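Course: Introduction to Household Economics
Lecture 6: How a small home decides what to keep
Lecturer: Kirsten Bergmann
Handout version 01/04/2021

Before the lecture, please read chapter 2 of the reader. The text of Holst is long, but you can skip the part with the tables.

6.1 What we mean with "stock"

In the last lecture we spoke about income as a flow. Today we speak about the things which are already in the home. I call them the stock. Food in the cupboard is stock, and so are plates, towels, light bulbs and the winter coats. A household does not usually write down its stock, and therefore it is difficult to study. Most surveys ask what people buy. Very few ask what they already have.

Valdemar Holst made the distinction between stock that is used up (flour, soap) and stock that is used again (cups, pans, bed sheets). I will keep his two words, "consumed" and "durable", although the second one is not perfect. A cheap glass is durable in his sense, even when it breaks after one week.

6.2 The cost of keeping

To keep a thing is not free. It needs space, and the space is paid in the rent. It needs also some work: washing, sorting, moving it when you look for another thing. Students often forget this second part. In the Koltetti study, 51 households wrote a diary in August about their kitchens. Many of them owned more cups than they could use in one day, and they still washed by hand the same few cups each evening.
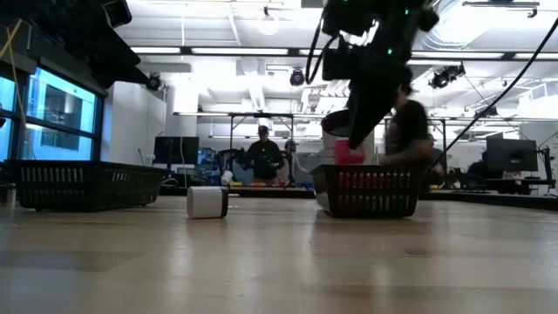
Soledad Schumacher explains this with habit. The first thing we reach for is the thing which was used yesterday, because it stands in front. What stands behind it becomes, in her words, "sleeping stock". It has a cost of keeping but it gives almost no service.

Oddur Hjaltested does not agree. For him the sleeping stock is a kind of insurance. If guests come, or if something breaks, the household does not need to go to the shop. He asks how much the household would pay to have this safety, and he compares it with the cost of the space. I find his question better than his answer, as he takes the same price for the space in a big house and in a small apartment.

6.3 A simple calculation

Suppose the rent is 764 per month and the kitchen is one eighth of the home. The kitchen then costs 95.50 per month. If a shelf takes one tenth of the kitchen, we can say the shelf costs 9.55 per month. Over one year this is 114.60. Now compare with the price of the things on the shelf, if you had to buy all of them new. When they cost 80 together, Schumacher would say give them away. Hjaltested would first ask how often they are needed in a hurry.

Be careful here. The rent does not become smaller when you empty the shelf. The calculation has sense only if you would put something more useful in the same place, or if you can move to a smaller home.

6.4 For the seminar

Choose one shelf or one drawer at home. Write which things you used in the last month and which you did not. Make the calculation from 6.3 with your own rent, or with the number above if you prefer not to share it. One page is enough. Mogens Sveinbjörnsson collects the papers at the start of the seminar and will also answer questions about the reader.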